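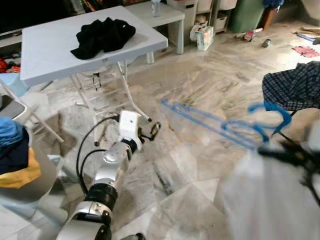 Light gray folding table, black garment on top

Tinden Aquarium Club
Minutes, July meeting
Last updated: July

Started 7:10 pm, front door was locked again. Necati Bozkurt chairing, Karthikeyan Fernandes taking notes (so blame me for spelling).

1. Last minutes
Read, one fix. June said the Plako order was "canceled", should say "delayed". Otherwise ok. Approved.

2. Money
2687 in the account after hall rent. Spring auction money is all in now. Still waiting on two people for raffle books, Necati has the names and will call them. Dues paid by 38 members, so we can keep the family rate where it is for next year. Short talk on whether kids under twelve should pay anything at all. Left as is, free.

3. Display tank at the library
Long one. Tank has been cloudy since the heater swap. Karthikeyan tested the water: ammonia reading low but there, nitrite zero, nitrate fine. pH same as always. Filter floss had been thrown out and the sponge rinsed under the tap on the same visit, so most of the good bacteria probably went down the sink. Agreed:
- no new fish until ammonia reads zero at three tests in a row
- small water changes, a quarter of the tank, twice a week
- feed every other day, tiny pinch, library staff to be told NOT to top up from the can
- rinse sponge in old tank water only, never tap
- Necati to bring a seeded sponge from his own tank

Question from the floor, would bottled bacteria help. Mixed views. Some swear by it, some think the sponge does the same job for nothing. Not buying any for now.

The corys look fine and are eating. One tetra with a torn fin, no fuzz on it, keep watching. If it gets worse Karthikeyan will move it to his quarantine tank at home.
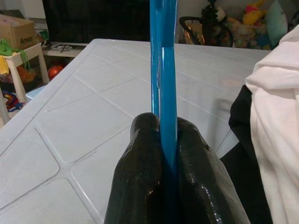
Bright blue plastic, close up

4. Filter replacement
Follows on from 3. The library filter is loud and leaks at the lid. Choices looked at:
Pledis canister, good reviews from the members who have one, bigger than we need, spare seals easy to get.
Plako hang-on, cheaper, but see delay above, and the lid on the library tank would have to be cut.
Fix what we have. New lid seal and impeller. Cheapest. Might just buy us a few months.

Went round and round. Vote was for the Pledis, clear majority, no count taken. Spending limit for filter, hoses, a new stand and spare media set at 800 all in. Anything over comes back to the meeting. Old filter to be cleaned and kept as a spare, not sold, it leaks.

Karthikeyan asked for both filters to run side by side for a month so the new media picks up bacteria from the old. Agreed. Put a towel under it for now, the library people were very nice about the carpet last time but lets not push it.

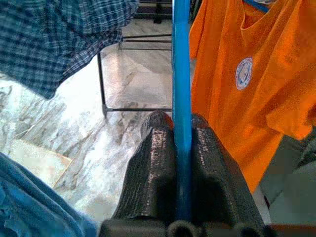
Also needs a drip loop on every cord and the power strip up off the floor. Should of been done when the tank went in. Necati to do it on the same trip.

5. Swap night
Going ahead, same hall, next month. Rules unchanged from last year:
- bags at least double, labeled with species and seller's name
- no sick fish, no fish from a tank treated in the past month
- plants rinsed, and say so on the bag if there are snails
- nothing that outgrows a home tank. We had plecos last time that nobody could house, please no repeat

Limit of 2 tables per seller until everyone has one, then first come. Sellers in at 6 pm, doors at 7. Munshi, the pet store on the corner, will lend us air pumps and give us old shipping bags. They would like a mention on the flyer. Fine with everybody.

Debate over whether to allow shrimp in cups. Allowed, if cups have a lid and a bit of moss in them.
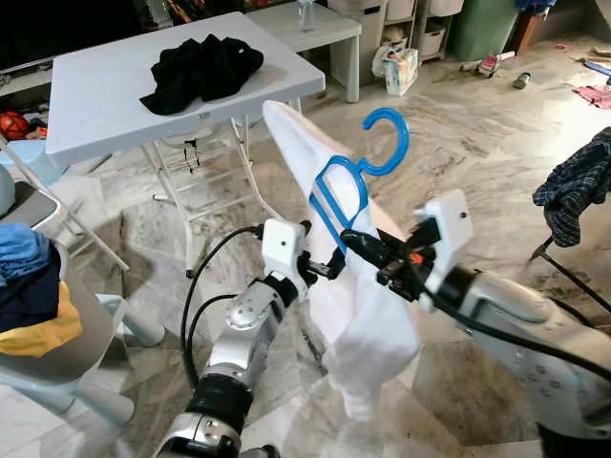
6. Talk for next time
Necati offered "keeping a small tank cool in summer". Fans over open water, lights off midday, frozen bottles (argument about frozen bottles, swing in temp too fast for small tanks?). Will cover both sides. Twenty minutes plus questions. Later in the year somebody to do live foods, no taker yet, see Karthikeyan if interested.

7. Other stuff
- Test kits in the club box are expired. Buy one new liquid kit, bin the strips.
- Long net missing. Whoever has it please bring it back.
- New member asked about a betta in a bowl. Several people stayed after to help her pick a heater and a small filter.
- Website still shows the old hall. Karthikeyan to change it.

Closed 8:50 pm. Bring a chair if you have one, we were short.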